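Speaker notes -- "Can it tidy up yet?"
Cloditz open evening, 2019-01-20
Slot is 25 minutes, leave the last few for questions

Start without the title slide. Ask for hands: who has cleared a table today? Then who thought about how they did it? Wait for the second lot of hands, there won't be many.

Say what the talk covers. I'm going to stick to small jobs: picking things up, putting them away, wiping round what has to stay put. No walking robots and no factory welding. Welding lines have worked for decades and they work because every part turns up in the same place. A kitchen table doesn't do that, and neither does the packing bench at the back of a shop.

The short answer, so people can relax: some of the chores, slowly, with someone nearby.

Slide 2 -- what we tried
Explain the Jonent trials. Clearing a table, one arm, two fingers. 400 attempts at a single pick, spread over 7 sessions. The arm got hold of the item and put it in the tray 72 times out of every hundred. Say that number slowly. It sounds good until you think of a person dropping more than a quarter of the washing-up.

Mention that we counted a pick as good only if the item ended up in the tray. Other groups count it when the fingers close. Don't get drawn into whose figure is right, just say that you need to ask before comparing.

Slide 3 -- the table
Toy fruit is light, it rolls, and it has leaves and a stem sticking out where you don't want them. A plant in a pot is a different job again.
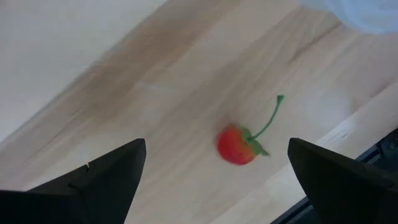
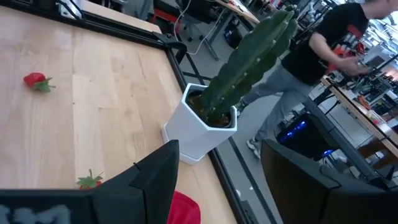
Four kinds of trouble, one minute on each.

Finding the thing. Red on pale wood is as easy as it gets. Swap in a clear drinking glass and most cameras struggle. Tell them about the cutlery drawer test here if time allows, otherwise skip.

Getting round it. A hand comes at a strawberry from any side and the fingers give a bit. Two stiff fingers have to come in at the right angle, and near the edge of a table there may be no room for that angle. If the first try nudges the item away, the plan is already out of date.

How hard to squeeze. Real strawberries bruise. Toy ones don't, and so a result on toy fruit tells you about reaching and holding and tells you nothing about bruising. Somebody usually asks this, better to say it first.

What to leave alone. This is the one I care about most. "Clear the table" does not mean "put the cactus in the tray". A person knows that a houseplant lives where it is. The machine has to be told, or has to learn it from a lot of tables, and every household has its own rules. My own table has a pile of post on it that must not be moved.

Pause for water.

Slide 4 -- shop floor
Cleltar sorts returned goods. They let us watch for a day in June. Their arm does boxes well and bags badly. Anything soft goes to a person at the next station, who also restarts the arm when it stops. The staff there were fairly relaxed about it -- they'd sooner have the heavy boxes taken off them than the bags. Say clearly that it was one day at one site.

Slide 5 -- speed
Play the Escobar clip at normal speed. Do not use the fast version. People have seen plenty of speeded-up videos and don't realise it. Let it run until the room starts to fidget, then stop it and say that was one cup.

Slide 6 -- so, yet?
Floors: yes, if the floor is clear.
Boxes of a known size: yes.
Table clearing with things it has met before: partly.
Laundry: no. Folding one towel on a bench isn't laundry.
Anything with a hot pan: no, and I wouldn't want it in my house.

Likely questions
"When can I buy one?" -- I don't give dates.
"Will it take jobs?" -- talk about Cleltar, stick to what we saw there.
"Why not five fingers?" -- more to break, more to control, and two will do for a surprising number of objects. Bring the spare finger and pass it round.

Things to bring: spare finger, the tray, long HDMI lead, clicker batteries. Ask at the front desk for the lights to be left half up so that people can see the finger when it comes to them.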